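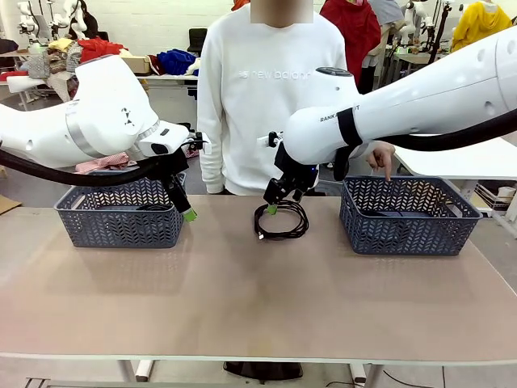
Foto: Shabnam Soomro. Cesta calada con un cable enrollado y, sobre la mesa, otro cable en bucles sueltos.

El enrollado y almacenamiento de cables es el conjunto de prácticas con las que se recogen, clasifican y guardan los cables eléctricos y de datos que no están en servicio. Se aplica en viviendas, oficinas, talleres, aulas y escenarios. La forma más extendida consiste en recoger el cable en bucles y depositarlo en un recipiente abierto, un cajón o un gancho de pared.

Terminología

En español se llama rollo, madeja o adujada al cable recogido en vueltas. El último término procede de la marinería, donde adujar significa recoger un cabo en roscas. En el uso doméstico se prefiere «rollo», aunque la palabra designa también el cable nuevo que se vende sin cortar. Cada una de las vueltas recibe el nombre de bucle, vuelta o aduja.

Métodos de enrollado

El método más sencillo es el enrollado circular: el cable se recoge en vueltas del mismo sentido, con la mano o apoyado en una superficie plana. Es rápido, pero cada vuelta introduce una torsión si el cable no se gira entre los dedos al formarla.

El enrollado alterno, habitual en sonido e iluminación, combina una vuelta normal con otra invertida. Las torsiones se compensan y el cable puede extenderse después sin retorcerse. Requiere mantener los extremos fuera de los bucles, pues un conector que atraviesa el rollo forma nudos al tirar de él.

El enrollado en ocho se reserva para cables largos o gruesos y suele hacerse en el suelo. Enrollar entre la mano y el codo es frecuente en el hogar, aunque tiende a torcer el cable y a cerrar demasiado las curvas. 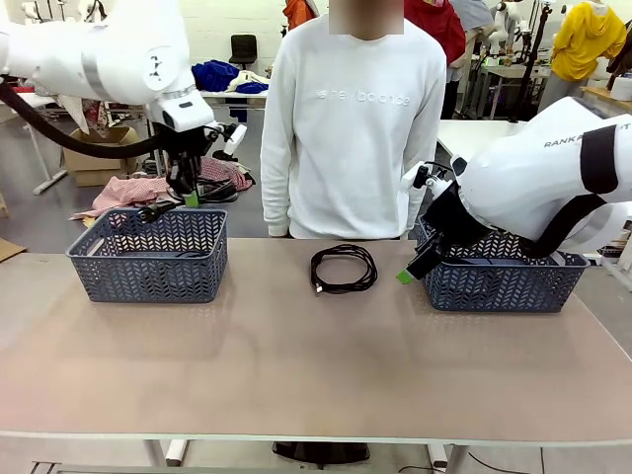

El diámetro del bucle depende del grosor y de la rigidez de la cubierta. Los cables finos de carga admiten vueltas pequeñas; los de alimentación piden vueltas más amplias. Los dobleces marcados junto al conector son una causa común de avería, ya que en ese punto se concentra el esfuerzo.

Recipientes

Las cestas de plástico con paredes caladas se emplean para guardar rollos sueltos. Los orificios dejan ver parte del contenido, permiten que circule el aire y reducen el peso de la pieza. Al carecer de tapa, facilitan el acceso, pero no protegen del polvo. Las cajas cerradas convienen para el almacenamiento prolongado, y los ganchos, para los cables de uso diario.

Un recipiente profundo favorece que los rollos se enganchen entre sí. Por ello se recomienda una sola capa o, si hay varias, una sujeción para cada rollo. Se usan tiras de velcro, cordones elásticos y bridas reutilizables. Las bridas de cierre fijo pueden comprimir la cubierta cuando se aprietan en exceso.

Clasificación 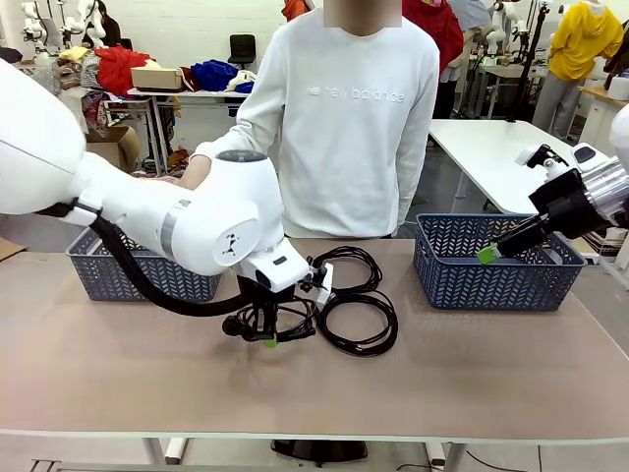
Dos cestas de paredes caladas y un cable negro enrollado sobre la mesa.

Los criterios más comunes son el tipo de conector, la longitud y la frecuencia de uso. En colecciones pequeñas basta con separar los cables de alimentación de los de datos. El taller Kirbridge, que guarda 385 cables, los ordena primero por conector y después por longitud; los de más de 3 metros se cuelgan. La etiqueta se coloca cerca de un extremo, donde pueda leerse sin deshacer el rollo.

La encargada de su almacén, Feven Tamiru, distingue además entre cables revisados y pendientes de revisión, que ocupan recipientes distintos. La revisión comprende el estado de la cubierta, la firmeza de los conectores y la ausencia de dobleces permanentes. Los cables con el aislamiento dañado se apartan para su reparación o reciclaje.

Véase también

Cableado
Conector eléctrico
Cesta
Alargador eléctrico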